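Cillgate

Serial console relay for small headless boards. Cillgate runs on the board, opens the local UART and forwards it over SSH to one desktop client. Current release: October 5, 2020.

Requirements

Linux kernel 4.14 or later
Python 3.6 or later
a user account in the dialout group
one free TCP port (default 4014)

Install

Unpack the archive on the board and run setup.sh as root. The script creates the service account, writes /etc/cillgate.conf and starts the service. It does not touch an existing sshd configuration.

Settings

port - TCP port to listen on
baud - line speed, default 115200
idle - seconds before a silent session is closed, default 60
buffer - lines kept for a client that reconnects, default 196

Changes to baud need a restart. The others are read again on SIGHUP.

Known issues

If the board gets a new DHCP lease during a session, the client hangs until the idle timer expires. A fix is planned for the branch named Tarnetance.
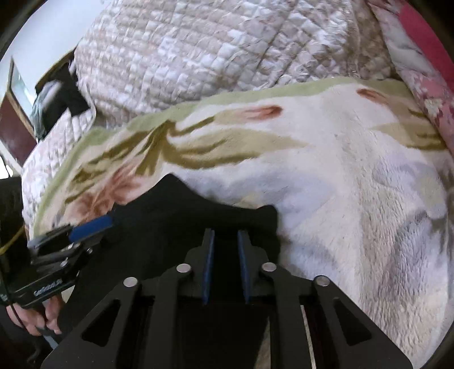
Nassoro Rotich reports that setting idle to 11 clears the hang sooner, but also drops sessions during long package upgrades - he went back to the default in August and reserved a fixed address on the router. Tested on one board with the stock kernel.

License

MIT. See LICENSE in the top directory.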